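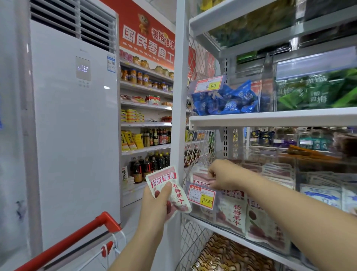
4 min read

How to replace a lost or stolen driver's licence and lock down your identity

A missing licence is a nuisance, but the card itself is cheap to replace. The bigger worry is what is printed on it. Your full name, date of birth, home address and licence number are enough for someone to open a phone account or apply for a small loan. If your wallet has gone, work through the steps below in order and try to finish the first four on the same day.

Before you start, get a notebook or open a blank file. Write down the time you last had the card and where you were. Every office you call will ask, and your answers should match.

Step 1. Check whether it is lost or stolen

Ring the last few places you used your wallet. Shops and bus depots often hold cards at the counter until closing time. Look in coat pockets, the car door and the bag you used the day before. Allow yourself an hour for this and then move on.

Step 2. Report it to the police

If you think the card was stolen, call the non-emergency line or use the online form. Ask for a report number. You will need it for the licensing office, your bank and possibly your insurer. If the card was simply lost, some police services won't take a report. Note the name of the person you spoke to and the time of the call.

Step 3. Tell your bank

Do this even if your bank cards are safe. Ask for a note on your file saying your licence is missing, and ask for a verbal password to be added for phone calls. Kagiso Botha at our Ovthorpe office had a caller try to change the address on his account six days after his wallet was taken. The password stopped it.
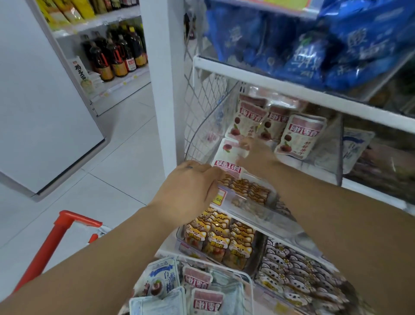 Lieselotte Brinkmann

Step 4. Contact the credit bureaus

You can ask for a fraud alert or a freeze. An alert tells lenders to take extra steps to confirm who you are. A freeze, where it is offered, blocks most new credit checks until you lift it. Contact each bureau yourself and don't assume one will pass your request to the others. Keep the PIN or login they give you somewhere other than your wallet.

Step 5. Order the replacement

Most licensing offices let you do this online or at the counter. Have these ready:

Your birth certificate or passport
A recent bill or bank statement showing your address
The police report number, if you have one
A card for the fee

Ask whether the new card will carry a new number. In some places the licence number stays the same for life and only the card number changes. If yours has been misused, ask what the office needs before it will issue a different one. Ask for a temporary paper licence as well, and check whether it is accepted as photo ID. Often it isn't.

Step 6. Watch your accounts

Read your statements line by line for the next few months. Look for small charges you don't recognise - thieves sometimes test an account before using it properly. Open any letter from a lender or phone company you have never dealt with, and call them on a number you have looked up yourself.

If the old card turns up

Don't go back to using it. Once it has been reported, it may be flagged as cancelled. Return it to the licensing office or cut it up, making sure you cut through the photo, the number and the barcode.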